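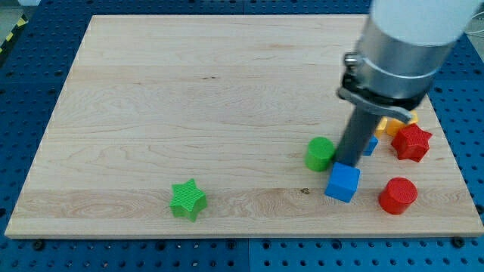 Adeel Naqvi reckons a child of 3 would have the board cleared before our planner finished its first pass, and wants to know why anyone would let the thing near a kitchen. Fair question for the notebook. My answer so far is that I wouldn't, and the reasons are worth writing down before the September review.

Notebook, pushing bench, September, entry begun 14:20

Task: sort the blocks by colour using the single finger only. No grasping. The finger can push, nudge an edge or lean on something from above, and everything else has to come out of the order of moves. Stars, cylinders and cubes on the maple board, arm coming in from overhead.

Why pushing: most of what people call tidying is pushing. Crumbs to the edge of the worktop, post to one end of the table, offcuts to the back of the bench at the end of a shift. If the arm can't manage blocks on a bare board then wiping down after breakfast is a long way off.

State of play. A lone block in open space is easy. The green star over on the left of the board is the sort of thing it handles without trouble – come in behind a point, go slowly, correct halfway. Trouble starts with the crowd on the right. With a cylinder close up against the finger and a cube corner-on in front, nearly every straight push moves a neighbour as well. The planner treats the neighbour as an obstacle, looks for a way round, fails to find one and sits there. A person would shove the lot apart and start again.

Tried the spread-first rule from Govadar: if the cluster is tighter than one finger width, make 2 scatter strokes before planning. Better on cylinders, worse on stars. The points catch and turn the next block along. Cubes somewhere between.

Second problem is sight. The finger and its clamp hide whatever is behind them from the overhead view, and the yellow pieces suffer most. Dikum keeps the last known position for anything hidden, which is fine until the arm itself has moved it. Have asked for the estimate to be thrown away after contact and the arm lifted clear for a fresh look. Costs time on every stroke. Leave it in for now.

Third, the finger landing on the back edge of a cube. Contact on the top edge tips the block before it slides. Lower approach height by 8 mm and rerun.

Log holds almost 300 strokes on this board. Not comparing with the Trolleck numbers until the contact threshold is the same on both, and whoever changed it on ours should initial the sheet.

On the wider question. Shop floor: yes for parts that arrive spaced out on a flat surface, which Janssen's fixture line already assumes. Household: no. A kitchen table is all cluster, some of it breakable, and there is no one to reset it when the arm gives up. I would trust this finger to clear dry sponges.

To do:
Speed limit while touching anything star-shaped
Reset hidden estimates after contact
Ask Adeel for his scatter pattern, he says he has one on paper
Check the board bolts before the next long run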